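Section 2: Working Out What to Buy Before You Set Up a Sorting Table

I wrote this part after our own shopping list went wrong, so read it with a pencil handy. My first draft had the arm, the gripper and nothing else on it. Rosine Perrin sent it back with one word on top: "Table?"

1. Start with the work, then price the arm. Write down what the arm has to pick up and where each thing has to go. Ours picks from one tray full of mixed stuff, soft toys and cloths in with crushed cans and spiky rubber balls, and the boxes with the holes stand right beside it.
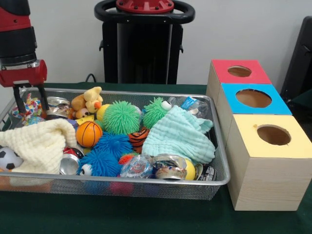 Trorkside Automation Club — Equipment Planning Group

2. Measure your reach on the floor before you order. Put tape down where the pedestal will go, then more tape for the table. Check the far corner of the tray as well as the near one (I skipped this and had to redo the whole floor plan).

Note: Leave space behind the table for cables. They need more room to bend than you'd think!

3. Set aside money for the small things. I put $2000 on its own line for table, tray, cloth, boxes and spare fingers, and I wouldn't go lower. Our first order from Rirley for bits and pieces came to $123, and that was before shipping.
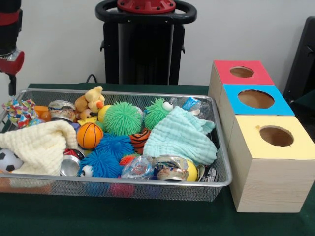 4. Buy your test objects early. They're cheap, and you can't compare grippers without them. Get a good spread of soft, hard, shiny and see-through things, and keep spares of anything that crumples — a can you've squeezed all week isn't the same can anymore.

5. Ask for a loan gripper. Prieto and Skustumberg both quoted us, and I asked each of them for a two-week trial with our own objects. Get the return shipping in writing.

Caution: Don't sign for an arm until you've seen the price of the service plan. Anatole Chevalier caught that one for us. 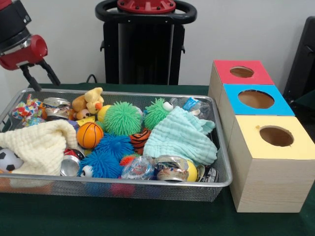

6. Add up the yearly costs on a separate sheet. Fingers, cables, training time and the service plan all go there, and none of it belongs in the purchase price. If you have to trim, trim the extras on the arm first and leave the cameras alone.

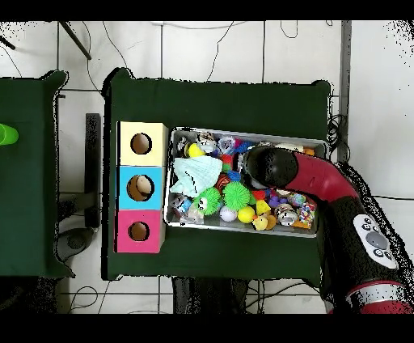 Fig. 4. Arm, tray and boxes from overhead, with the second table at left.

7. Send the finished list to Rosine with both quotes attached. Orders go in at the end of the month, so get it to her before then.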